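The grey boxes behind the good stuff

I have a confession: put me in a lovely old mill and I'll walk straight past the looms to find the electrics. So when I spent a morning at the Kondenby works in April, everyone else went off to see the cloth (very nice, I'm told) and I went looking for control cabinets.

There are 157 of them on the site, most fitted out by a small firm called Agarwal, and I could have happily looked at every one! What I love is how much thought goes into a door. Lamps go up high where you can spot them from across the floor, buttons sit where your hand wants to be, and the emergency stop has to be big enough to thump without looking.

Older panels are a different story – brass plates, chipped enamel, switches that need both hands. I've got 2 at home in the shed and I'm not allowed any more.
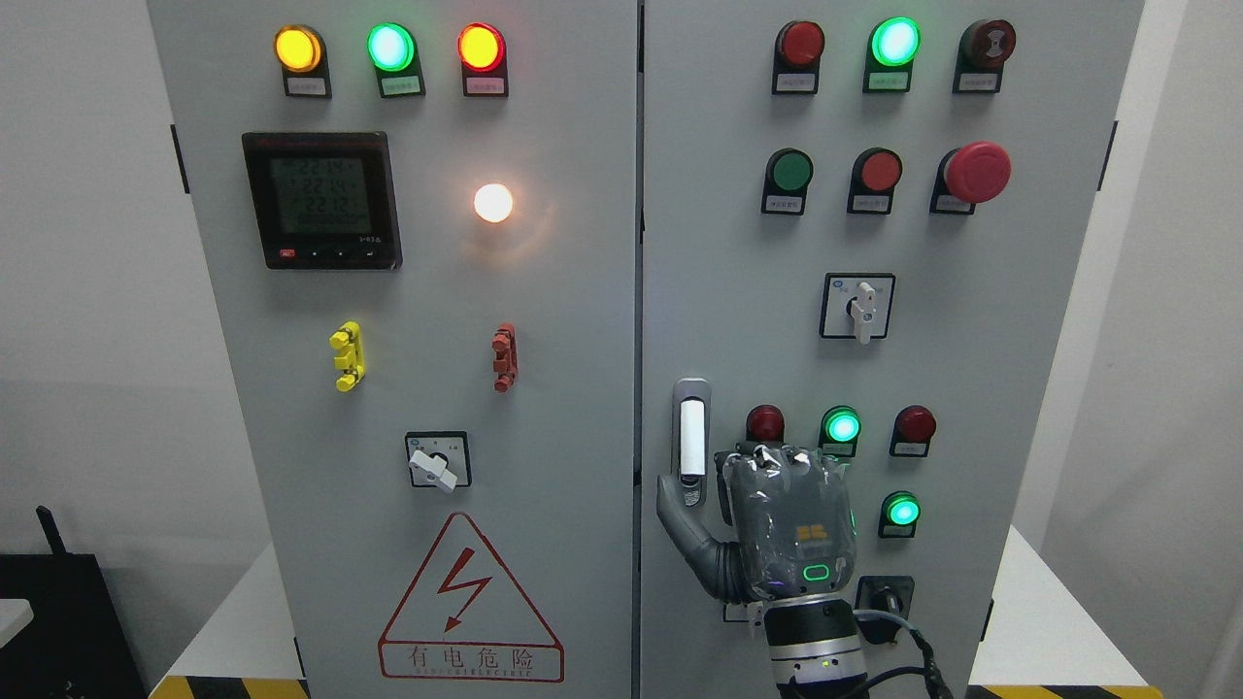 I do have a soft spot for a proper rotary switch, mind you. A touchscreen may do more, but give me a chunky lever I can turn with gloves on. And a green button next to a red one needs no manual at all. I missed lunch, of course, and very nearly the train home.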